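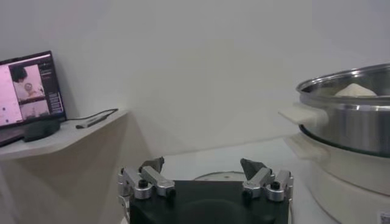
Can a small wall shelf over the counter take the place of a kitchen table?

Only for light things. It gets a laptop up off the work surface and gives its cables somewhere to run, but you shouldn't lean on it, chop on it, or put a full pot on it.

Shabalala Kitchen & Room
Home > Small kitchens > Sets

Clasine Counter Corner Set
White wall shelf with rounded corner, plus Zornent electric cooking pot
In stock. Ships in 2 cartons.

What the maker says, and what we think

Clasine sells this set as "a whole kitchen on one wall." We don't buy that. It is a shelf and a pot. Both are decent, and for a studio or a rented room they may be all the cooking corner you need, but a whole kitchen has a sink.

The shelf
White, with a thick front edge and a rounded corner. We like the corner more than we expected to. In a narrow room you walk past it all day, and a square one at hip or shoulder height gets old fast. The maker claims the finish "never marks." We would still put something under a hot mug.

The leaflet gives a load limit of over 40 pounds. Read the small print: it applies to a solid wall with the right anchors, and the anchors in the bag are the cheap kind. Buy better ones. On hollow drywall we would keep the load to a laptop, a speaker and a few books, and stop there.

There is no cable hole. Leads have to run along the top or over the back, and they will wander. Clasine calls this "a clean, uninterrupted surface." We call it a missing hole.

The pot
The Zornent has a stainless steel upper pot with a lid, and a white base that sits on the counter. Capacity is 2 quarts, enough for soup for a couple or rice for one with leftovers. The box says it serves four. Four what, we couldn't tell you.

Zornent also prints "3600 cooking cycles" on the side of the box. We asked what counts as a cycle and haven't had an answer, so please don't choose the pot for that number. The warranty is 12 months, and that is the figure we would go by. 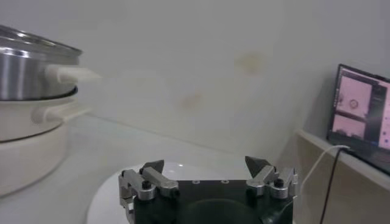
Cleaning is the part we have fewer complaints about. The steel section washes like any saucepan. The base must not go in water, and it shows splashes the way anything white does, so wipe it the same evening. Tomato is the worst.

Leave some clear space beside it as well. The handles stick out further than the catalog measurements suggest — those are taken across the body only — and you will want room for a plate when you serve.

Should you get the set or the pieces?
The saving on the set is small. If you already own a pot you like, get the shelf alone. If you cook for more than a couple of people, look at the larger Flamura pot instead; it costs more and takes up more counter, but its stated capacity is closer to the truth.

In the cartons
Wall shelf, brackets, anchors and screws
Electric pot with lid and base
Leaflet (the drilling template is on the back, and it is not printed to scale — measure the brackets yourself)

Returns
Unused sets can come back in the original cartons. Shelves that have been drilled and hung can't.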